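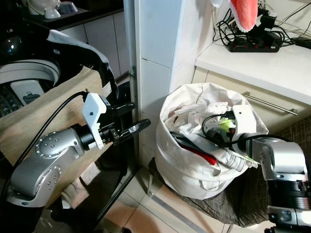
## The big white laundry bag: a thread

**1/** I promised Baiba Adomaitis I'd finally write up how we do laundry in this house, after she asked me on the phone and got a twenty-minute answer with a lot of side roads in it. So get a cup of something and settle in. It starts with the bag, because everything here starts with the bag.

**2/** It's a big white fabric thing with a soft rim you can roll down, and I love it far more than a person should love a bag. I used to have a tall hamper with a lid, and all that happened was that socks went to live at the bottom for a season. With this one the mouth just stays open and you can see what you've got!

**3/** It lives on a low stand with a dark brown checked cloth spread over it, over by the white pillar and the kitchen drawers. The height matters to my back, which has opinions these days. The cloth was a picnic cloth in its first life and I couldn't bring myself to cut it up for rags.

**4/** Mostly it fills with whites. I don't know how a household makes so many whites (I've asked, and everyone looks at the ceiling). Dish towels, pillowcases, undershirts, the thin cotton things my aunt Mitsuko Noguchi sends in padded envelopes every February with a note telling me to iron them. Sorry, Auntie, I love you, they do not get ironed.

**5/** The trouble is that a bag of whites is never really a bag of whites. Something with color in it always gets into the pile, and it's always tucked down the side where you won't notice until you've got pink towels. Ask me about the summer of the pink towels. We used them for years and guests were very polite.

**6/** So, rule one: the bag does not go to the machine until a hand has gone all the way down and felt around. I mean to the bottom, up to the elbow. Takeshi Uchida, who was my roommate back in Trevarcombe and who still does laundry better than anyone I know, taught me to do it by lifting each thing out by its middle and giving it one shake. You'd be amazed what falls out of a pillowcase.

**7/** Reds come out first, even the little scraps, even the ones that have been washed a hundred times and swear they're finished bleeding. They are never finished. Then the navy and the charcoal. I put them on the counter in a heap and they wait for their own day.

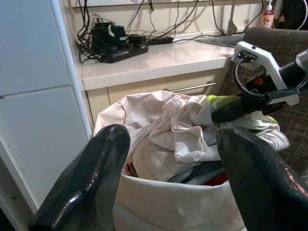 **8/** Stripes are where we argue. Gun-woo says white with thin gray stripes is a white, and goes in with the whites, and that I'm making work for myself. I say it depends on the gray. We've had this talk up to 21 times by my reckoning, usually with one of us holding the thing up to the window. Right now stripes go in with the whites as long as the water's cool, and I'm at peace with that, mostly.

**9/** Lime green is a category of its own. I can't explain how we came to own lime green cloths but they're cheerful and they dry a glass beautifully, and they should be washed with each other and with no one else. Bright yellow-greens have surprised me before. I say this as a person who once had a faintly minty bra.

**10/** Anything with ruffles or gathers, I turn inside out and fasten if there's something to fasten. All those curled edges hold onto lint like you wouldn't believe. If it's really fussy it goes in a mesh bag. The ones I have are Jasley, the zipper kind, and I've had 2 of them go through 7 years of washes with only one zipper pull lost (I tied a bit of ribbon on, works fine).

**11/** Several of you asked about temperature. I do 40 for most of it, that's Celsius, our machine came with us and doesn't speak Fahrenheit. Hotter for dish towels. Cool for the striped things, see above, see also my marriage.

**12/** And the bag goes in the wash too! Please wash your bag. I empty it, shake it out over the tub, turn it inside out and run it with the towels. It comes back wrinkled and a bit slouchy at the front, and I've stopped trying to make it stand up nicely.

**13/** Baiba has already replied to ask what I do about single socks. They go in the cream drawer with the long handle, next to the twine, and twice a year I tip them all out on the bed and try again. Last time I matched four pairs and was unbearable about it all evening.

**14/** Going to go do the elbow thing now. If anyone has a good way to get tea out of a white tablecloth, I'm all ears, the stain is from breakfast and it's a big one.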